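Ilaria Santoro

July 30, 2022

I've been meaning to write this one since May, when the second line at Rurkus went over to the new pick-and-place cells and half my old job went with it. A few of you wrote to ask how I was holding up, which was so kind, and the short answer is fine, thank you, and a bit tired!

For those who are new here, I packed mixed orders by hand for years (819 bins in the racks, and I could have found most of them blindfolded). Now the cells do the plain stuff and I'm in the little office behind dispatch, where we try out new items on the computer before the real arms are allowed to go near them. I never thought of myself as a computer person. My fingers still want to be doing something, and by lunchtime I'm usually wandering out to the floor to bother somebody.

What I miss is the talking. With 20 of us along one bench you heard everything, whose daughter was getting married, whose knee was bad. It's quieter now, and the people who stayed are spread out. On the good side, my shoulders have stopped hurting, and when I say an item is going to be awkward, the engineers write it down.

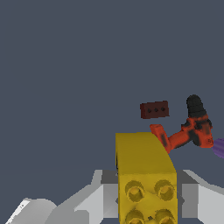 Filed under: Work, Learning new things

The yellow brick is my favorite to practice with, because the top is curved and the sides are straight, so you have to think about where the fingers go. I put them on the two sides, same as I would with my own hand. The drill is a different story, all bulk at one end and handle at the other, and I've got a whole page of notes on it for next week. I'll let you know how I get on with that, and the tomato update is coming too, I promise.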